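Speaker notes, household talk, 3 Apr 2019

Right, hello everyone, can you hear me at the back? I'm going to talk about bags. I know, I know, but stay with me, I've got 2 minutes on tea towels at the end if you last that long!

Start with the cupboard under my sink. When we moved into Arura Court in December I pulled out every carrier and thin folding shopper we owned and got to 100 before I gave up (pause here, let them groan). Most had come from the Adham market, and I hadn't used one of them in months.

So my first rule is dull but it works: one tray or basket, and when it's full, you stop. Go through the slides slowly.
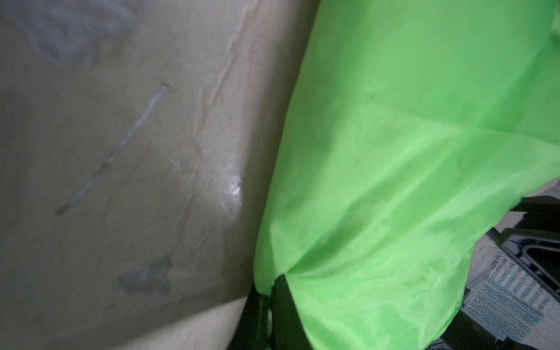
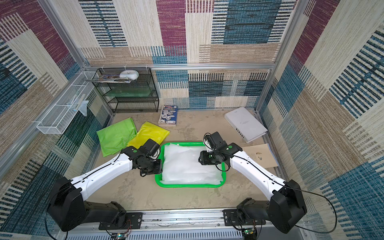 Green again, and a basket this time:

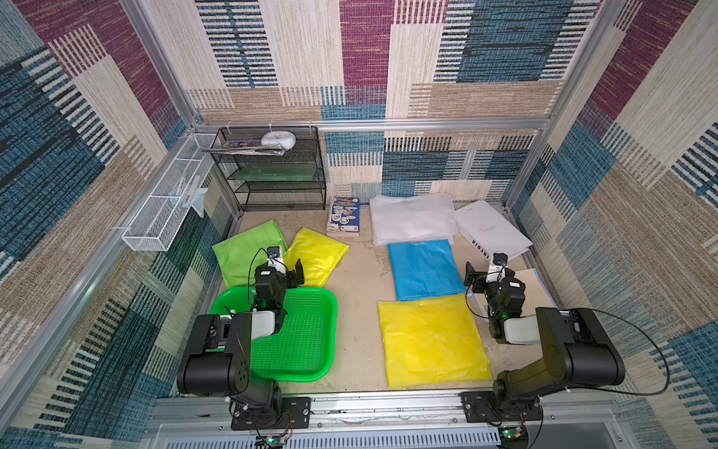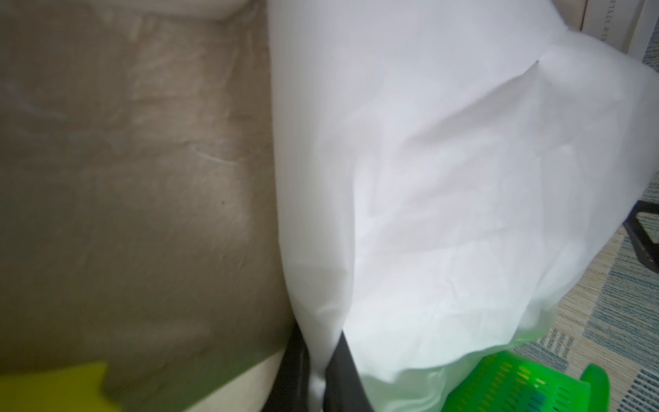
Now, folding. I used to do those fiddly little triangles, and my mum still does, and good luck to her. I lay the bag flat, push the air out with my forearm, fold it in three lengthways and roll it up from the bottom. Slippery ones want to spring open again, so I tuck the roll into one of its own handles.

Ask who keeps bags in the car. There are always a few hands. I keep 7 in mine and the rest stay at home, and anything torn goes to the collection bin at Kruger Road.

Somebody will ask about the sturdy Madus ones. Yes, they wash, cool water, hang them by the bottom seam.

Next bit is tea towels, so get the pile out of the crate.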